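Hilo sobre lo que llevamos de septiembre con el planificador de agarres de Drundidis. Va de software, casi nada de mecánica.

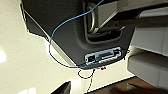

El planificador recibía la pose de la muñeca con retraso y corregía sobre datos viejos. Lo medimos con Wanda Sowa: 95 ms entre imagen y pose. A esta distancia, con el cable azul pasando por delante de la carcasa oscura, el segmentador además partía la pieza en dos. Ahora los cables tienen clase propia y se descartan antes de estimar bordes.

2/ El retraso venía de la cola de mensajes. Guardaba 11 fotogramas y el nodo de control leía siempre el más antiguo. Lo dejamos en 3 y marcamos la hora en la captura, no en la recepción. 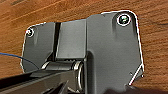

Con eso el controlador dejó de oscilar en la aproximación final. Quedaba el filtro de profundidad - Szu-yu Liu lo reescribió para que no rellene huecos junto a los brillos metálicos.

3/ Para la percepción de mesa usamos la cámara alta. El detector de Bhatia propone regiones y el nuestro decide cuáles se pueden agarrar.

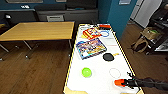 *Mesa blanca con juguetes, pinza de punta naranja junto al aro blanco.*

4/ Los aros siguen siendo lo peor. El centro es mesa y el planificador elige el centro. Konrad Wysocka está probando a muestrear agarres solo sobre el contorno, con un máximo de 400 candidatos por objeto.

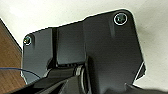
También falta la autocolisión: el modelo de la pinza es una caja y queremos pasar a una malla simplificada. La rama está abierta - si alguien tiene un caso que falle, que adjunte el log completo y la versión del driver.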